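Workshop notebook, Colside site
October, entry 14. Bench 2, morning session opened 9:10

Purpose of entry: to record the state of the bench and the handling of cloths and bar stock ahead of the Dongate delivery. Entry 13 remains open pending the revised storage sheet.

The bench surface was cleared at the start of the session and the wood checked for grit. The storage sheet calls for long pieces to be laid flat and kept away from the front edge. Item 214 on the stock list is entered only as "bar, white, long," and this wording should be improved when the list is next issued. Length and supplier are both missing from the line. The Pavetti order form has a field for each, and the same fields should be adopted here.
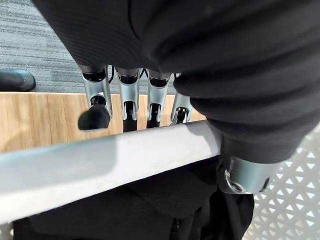

Wiping of bench and stock is to be done with the soft cloths only. The paper wipes supplied with the last Klinhom order leave lint and have been withdrawn from Bench 2. They may still be used on floors and on the outside of the bins.

Cloths are to be washed at 60 degrees, without softener, and dried fully before they go back on the shelf. Two points were raised at the morning review and are noted for colleagues. First, cloths have been returned to the shelf folded while still damp, and the shelf liner has begun to smell. The liner will be replaced. Second, the color rule has lapsed. Turquoise is for dry work on the benches; the gray cloths are for oil and should not leave the machine area. A new label for the shelf has been requested.

Folding: in half, then in half again, hems inward. Colleagues who prefer to roll them may do so provided that the stack stays below the lip of the shelf.

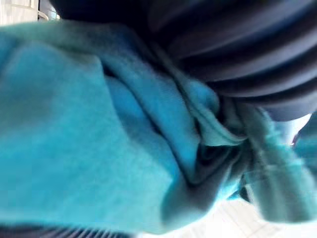 Turquoise cloth, close view.

A drying time of 90 minutes on the rack has been adopted for the present. It may prove too short once the heating is reduced overnight, and the figure should be reviewed before the end of the month.

Outstanding:
Stock list line 214, wording and missing fields.
Shelf liner, replacement to be ordered with the next Klinhom request.
Label for cloth shelf, color rule.
Dongate delivery, bay to be confirmed in writing. The side door is too narrow for long stock if the cart is in use.

Session closed 11:40. Continued in entry 15.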